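Unit 4: Collecting demonstrations for a two-arm cleanup task

Reading before lab: the Goltano operator guide, chapter on bimanual recording.

4.1 What counts as an example

A policy trained by imitation only knows the situations its operators recorded. For the cleanup task, one example is a full episode: the arms start at rest, the debris is gathered and put in a bin, and the arms return. An episode that stops halfway is not a short example – it is discarded.

Each group records 60 episodes in the first session and brings the total to 100 by the end of October. Maximiliano Montoya will check the logs.

4.2 Setting up the table

The dustpan goes between the two bins, with debris on both sides of it. Use a mix of sponge pieces and crumpled scraps. 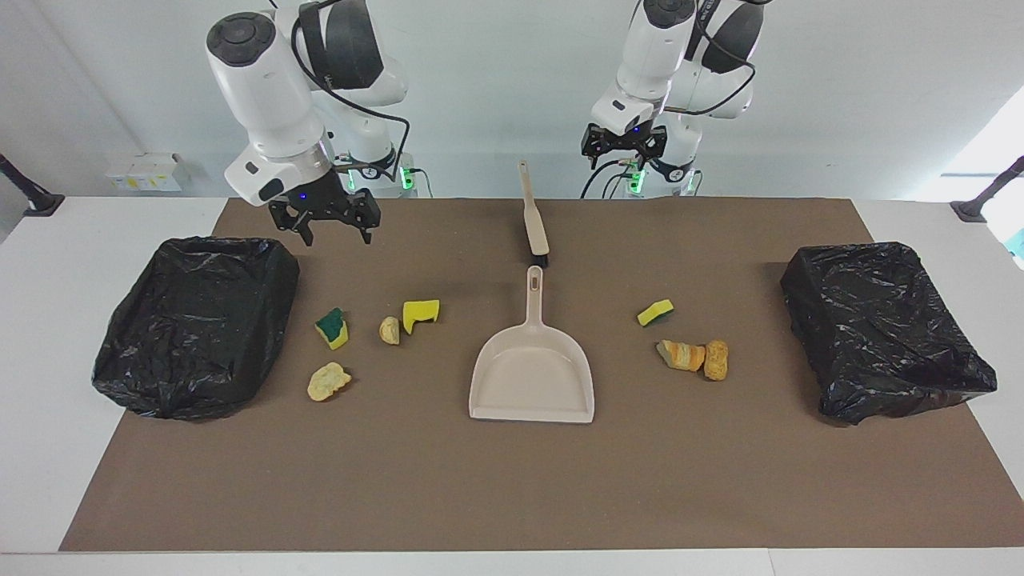

Change the layout between episodes. Move the pieces, turn them over, and swap which side gets the larger ones. If every episode begins from the same layout, the policy learns the layout. Last year's Cindamlow set had this problem, and 14 episodes had to be recorded again.

4.3 Operating

Work at a steady pace. Long pauses are recorded as actions too, and the model will copy them. If a piece rolls away, go after it and finish the episode. Recoveries of this kind are useful and should be tagged "recovery" in the log.

Decide before you start which arm holds the dustpan and keep to it for the whole episode.
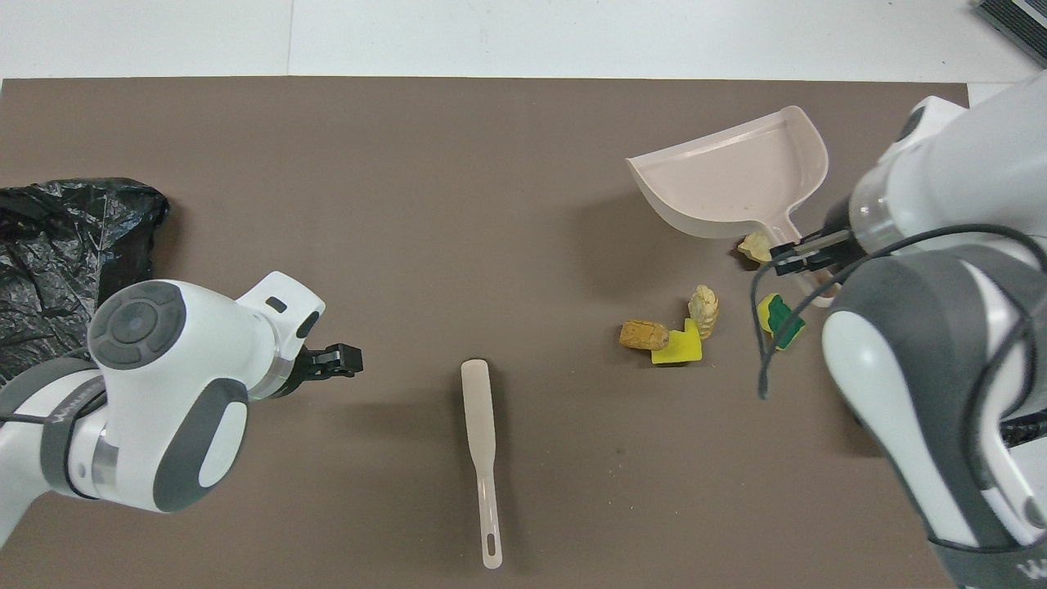
Figure 4.2. Dustpan held by the right gripper, left gripper empty, debris in front of the pan.

4.4 Log entries

For each episode write down the operator, the start time, the layout number (1 to 9) and the outcome. Arūnas Sakalauskas has the log template. Questions about tagging go to Fadi Abou Jaoude.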